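Can a home-built gripper fold your washing? Not yet, says our sceptic

14/11/2019

Danilo Mangubat has been building grippers at the shared workshop since February, and he would like everyone to know that they will one day fold laundry. I have heard this sort of thing before. I went along anyway, partly because he promised me a turn.

The project is called Hanar. It has cost him 600 so far, of which 200 went on parts he no longer uses, and it has reached version 5. There is no motor in it yet. You hold it in your hand and work the jaws yourself, the idea being that if a person can't manage a cloth with it, a robot arm certainly won't. I think that is a fair way to go about it. I also think it's a long way from a machine that does the ironing pile, whatever the poster by the kettle says.
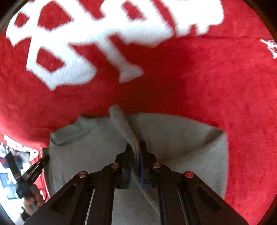
Danilo reckons the jaws are the clever bit. Earlier versions had plain tips and he says cotton slid straight out of them, so he now lines the inside faces with blue strips. They're an improvement, he says, though when I asked how much of one he didn't have a figure. Nor has he tried them on anything really awkward, such as a fitted sheet or a child's sock.

Picking cloth up is only half of it. To fold anything you need to know where the corners have gone, and a person sorts that out with their eyes and a lot of practice. Take the person away and you have a pair of very expensive clothes pegs. Danilo's answer is that software will deal with it. He has got as far as naming the software (Grønli) and has written three pages of notes, which I have read. Two are about the name.

I did enjoy my turn. The squeeze is smooth, the pivots have hardly any wobble, and I managed to lift the edge of a tea towel and put it roughly where I wanted. It took me far longer than using my fingers would have.

If you want to have a go yourself, Danilo is usually at the long bench after tea. Bring your own cloth, preferably something thin, and please put the Horkard clamps back on their hooks when you've finished with them.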